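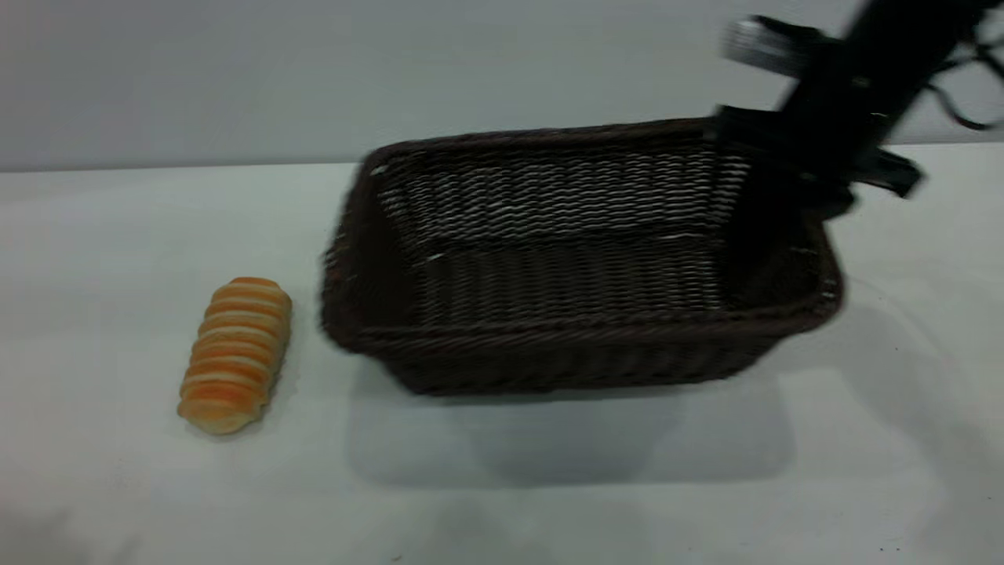 I had promised myself for years that I would sit through a real county election count, and on April 4, 2023 I finally did it, in Stonmont, where the Lewis County seat was being fought over by two candidates who (as far as I could tell from the yard signs) agreed on nearly everything except the bypass.

Noreen Mulcahy, the deputy clerk, met us at the side door and could not have been kinder. She walked our little group of observers past the sorting tables and let us stand as long as we liked behind the rope, answering the same question about absentee envelopes three times over without a sigh. I had pictured shouting. It was mostly paper being squared up against tabletops, and somebody's radio down the hall!

Just after ten the margin stood at 410 votes with 500 ballots still to check, and the room got very quiet. Manaia Ruddock, observing for the challenger, asked to see two of the rejected ones again, and they were brought over right away. I drove home late, tired and awfully glad I went. The clerk's office hopes to run the visit again in July.

Filed under: Local Elections, Out and About

Contact us | Back to top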